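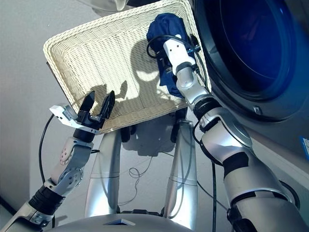
Who signs off the hall before a concert or seminar is let in?

The event lead does, on paper, after walking the room in person. A text from the car park doesn't count.

Skuken Hall: pre-event inspection, research group seminar and evening recital
Checked by: Naveed Afridi
Date: 2024-04-25

1. Fire exits clear and unlocked
Pass, on the second try. The left-hand door behind the stage was blocked by music stands at the first look. I was told they are "always moved in time". I'd like to know by whom.

2. Capacity
Licence says 187 seated. The booking form says the same, but the seating plan from Yadav has an extra row of 12 squeezed in at the back. Row removed. Please stop printing that plan.

3. Aisles and wheelchair spaces
Pass. 2 spaces kept, both with a view of the piano. Last July one of them had a view of a pillar.

4. Piano and staging
Castors locked. Front edge of the riser taped in white. The riser hire firm, Jondeck, supplied a certificate with no serial number on it, so it could belong to any riser in the country. Marked as NOT SEEN until they send a proper one.

5. Cables and recording equipment
Fail, then pass. The lead to the lectern microphone ran straight across the speaker's path. Now under a rubber cover. The radio people say their own cables are tested yearly. No labels on two of them, and those two went back in the van.
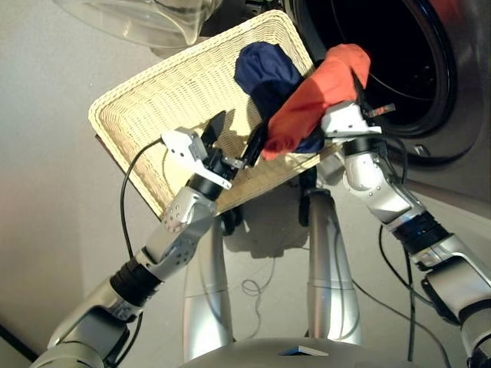
6. Lighting
House lights and exit signs work. Emergency lighting is said to last three hours. I have only the supplier's word for that and did not stand in the dark to find out. Ask for the last full test record.

7. First aid
Kit sealed and in date. The named first aider for the recital is also turning pages for the pianist. Pick one.

8. Programme store
579 programmes for the Gustutau lecture series stacked against the heater. Moved to the side room. Why we need that many for this hall is a separate question.

9. Evacuation announcement
Script on the lectern. It mentions an assembly point that is now a building site. Corrected by hand, needs retyping.

Result: may open, subject to item 4. If the certificate isn't here by five, the recital goes on at floor level and the riser stays folded.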